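Drostum D2 Linear Fader Module

The Drostum D2 is a single-channel linear fader for bench control panels, lighting desks and teaching rigs. It replaces the D1 and keeps the same body outline, so existing panels accept it without rework. The track is closed at both ends and the knob cannot be drawn out in normal use.

Output is a plain voltage divider. With the supply across the outer terminals, the centre terminal follows the position of the knob. The law is linear over the full travel except for a short dead band at each end, where the output holds at the rail. A logarithmic version is made to order by the Putgate works – allow extra time for delivery.

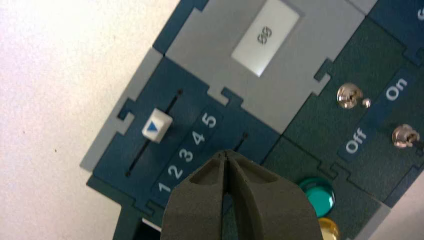
Slider module fitted in a tab-and-slot panel. Knob marked with a blue arrow.

Ordering and supply

Standard finish is dark blue. Modules are packed in cartons of 20 and part cartons are not broken by the factory, though Nallport will supply single pieces from stock. Quote part number 530 for the linear version. Knobs are sold separately as spares and push on without tools.

Electrical notes

Track resistance is marked on the underside of the body. Do not load the centre terminal with less than ten times this value or the output will sag near mid travel. Screened lead is advised for runs of up to 19 metres. Beyond that, fit a buffer at the panel end. The screen should be earthed at one end only.

Care

Wipe the knob and face with a dry cloth. Solvent sprays strip the grease from the track and must not be used. If the output becomes noisy, move the knob from end to end several times with the supply off, then test again. A module that is still noisy should be replaced, as the track is not a service part.

The Morikawa adaptor plate does not fit modules made before March. Drawings are held by Mitsuko Tanabe in the Nallport technical office.

Page revised February 14, 1999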